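Keep the small stuff in something that closes

There are two ways to pack a desk. One is to put everything in boxes and tape them up. The other is to put the small things in a zippered pouch first and the pouch in a box after that. I have moved offices four times, and I think the second way is right and the first way is a mistake most people keep making.

The argument for boxes alone is that they are cheap and they stack. That is true. A plain carton does a good job with anything the size of a stapler or larger. You look in, the stapler is there, you take it out. The trouble starts with pencils, erasers, paper clips and the little key to the filing cabinet. They slide under the flaps, and they get thrown out with the cardboard. When we left the Okcombe building in June I lost 11 pens and a memory stick, and I am sure every one of them went to recycling in a box I thought was empty.

A pencil case fixes this for very little money. It doesn't have to be a good one. I have used a Zaller pouch for years and before that a free one from Tsolakis, the stationery shop, and both did the job. What matters is the zipper. Snaps come open when a box is tipped. Drawstrings leave a gap a pencil can get through. A zipper with big teeth closes all the way and stays closed, and you can see if it is shut.

People tell me a pouch turns into a junk drawer. It can. The answer is to buy a small one. If it won't close, you have too many pens. I would also leave the stapler out of it, because it takes up all the room and is easy enough to find in a carton.

The other complaint is that pouches are one more thing to buy. Ovow, the moving supply place I used last time, will sell you a kit of 12 cartons with dividers, labels and a tape gun, and I bought one. I used the cartons. The dividers went straight into a closet. For less than the dividers cost I could have had two pouches, and I would still be using them.

So pack the desk in this order. Small things go in the pouch, and the pouch gets zipped. Bigger things go in the carton loose. The pouch goes in last, on top, so it is the first thing out at the other end. I do the same now with kitchen drawers and with the box of cables, and I haven't had to buy a pen since.
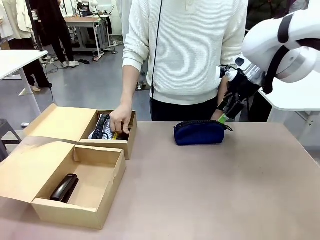
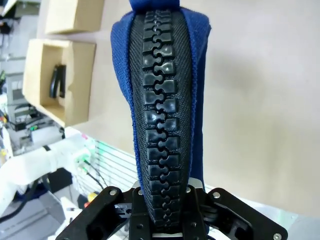 First: two open cartons and a navy pencil case on the table. Second: a close view of a zipper with chunky black teeth and blue fabric along its sides.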